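Posted in: Online Safety, Talks & Slides
August – by Joscha Hagedorn

Selling online without getting fleeced – speaker notes, Skellard library evening

Notes as I had them on the lectern, barely tidied. Slides went round by email already.

OPENING

Hello, thanks for coming, toilets are past the lifts. Phones on please, not off – we'll need them later.

Hands up who's sold something online this year. Keep them up if the buyer ever asked you to carry on by text or WhatsApp. (Wait. Let them look round at each other.)

Most advice is for buyers. Tonight is sellers. Sellers think they're safe, they've got the goods, what can go wrong. Plenty.

Don't do the long story about the caravan. No time.

THE FAKE COURIER

Main one, spend most of the time here.

How it goes. You list something small, easy to post. Message within minutes. Very polite, no haggling, full asking price. Can't collect, working away, but they'll "book the courier" and the money is "held" with the courier till pickup. You get a link. Page looks lovely. Logo, tracking number, your item, your own photo lifted off the listing.

Then it asks for your card details "to recieve the payment".

STOP here. Say it slowly. Nobody needs your long number, expiry and the three digits on the back to pay you. Those are for taking money out.

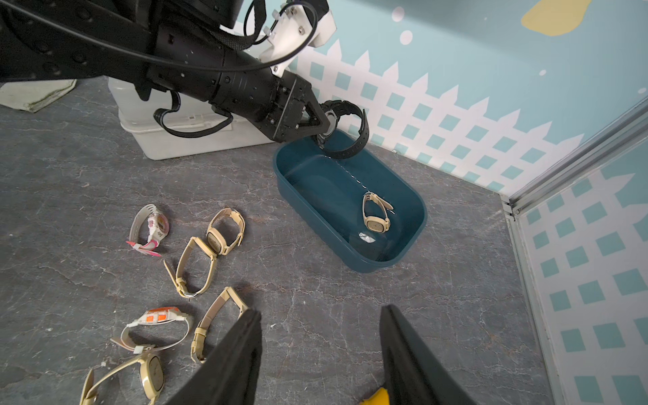

Small and easy to post.

Leonie Wendt's case, she's fine with me using her name. Listing up at teatime, first message 9 minutes later. Buyer sent a link to something called Tesero Collect. She typed in the card, then a code came from her bank, page asked for the code, she typed that in as well. £100 gone. Then the page said error, please try another card. She tried another card.

Don't let the room laugh at this bit. She was cooking, kids in the bath, wanted it sold. That's everyone.

Point to make: read the bank's text to the end. Hers said it was to approve a payment, with the amount, in plain words. She only looked at the digits. We all only look at the digits.

THE "I'VE PAID, CHECK YOUR EMAIL" ONE

Quicker. Email arrives saying money received but your account needs upgrading to a business one, so the buyer has paid extra and please could you send the extra back. No money ever came in. The email is the whole trick.

Check the balance in your own app. Open the app yourself, don't go through the email. Ask the room to find their banking app now and just look at where it sits on the phone. Somebody always can't find it, fine, help them after.

Same for screenshots of transfers. A screenshot is a picture. Anyone can make one in a lunch break.

THE OVERPAYER

Skip if running late. Cheque or transfer for too much, "oh sorry my mistake, could you refund the diffrence". Original payment turns out bad a few days on. Your refund was real.
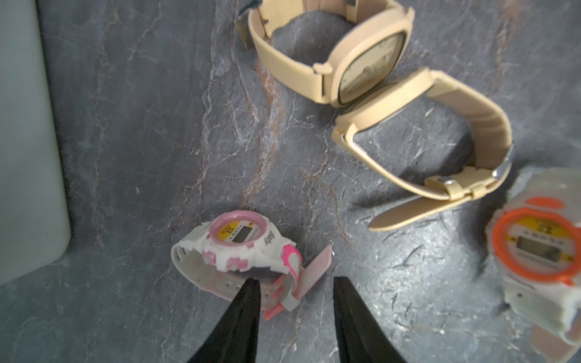
THINGS THEY SAY

Read these out in a flat voice, the funny voice didn't work last time.

"Is this still available dear"
"I will send my cousin with a van"
"The app is not letting me pay, what is your email"
"Kindly confirm so the driver can be released"
"I have another one to look at if you are not interested"

None of it proves anything by itself. Real buyers write oddly too. My neighbour Dirk writes "kindly" in everything. What you want to notice is being moved – off the site, onto a link, onto a clock.

WHAT TO DO INSTEAD

Keep all messages in the marketplace chat. If they want your email or number, say no thanks, happy to chat here.

Use the site's own payment and postage if it has one. If it doesn't, cash on collection, daylight, someone else in the house.

Never click a link a buyer sends. Not to look, not to be polite.

Take photos of the item before it's wrapped, and of the label. Keep the post office receipt till the buyer has left feedback. (Waltraud Ostermann asked how long exactly, I said two months, that's just what I do.)

Check your photos before uploading – house number, car reg, post on the table.

IF IT'S ALREADY HAPPENED

Ring the bank. Number on the back of the card. Tonight, now, not in the morning.

Say the word fraud early on, gets you to the right desk faster.

Freeze the card in the app while you're on hold.

Change the password if you typed one in, and anywhere else you use it. Report the buyer on the site, screenshots first as the profile usualy vanishes.

Then expect a second call. Someone "from the bank" or a "recovery service" offering to get it all back for a fee. Same people or their mates. Hang up, ring the bank again yourself.

QUESTIONS

Will get asked about crypto. Not tonight.

Will get asked if the police do anything. Report it anyway, bank may want the reference.

Handouts on the chair by the door, large print ones underneath. Chairs need stacking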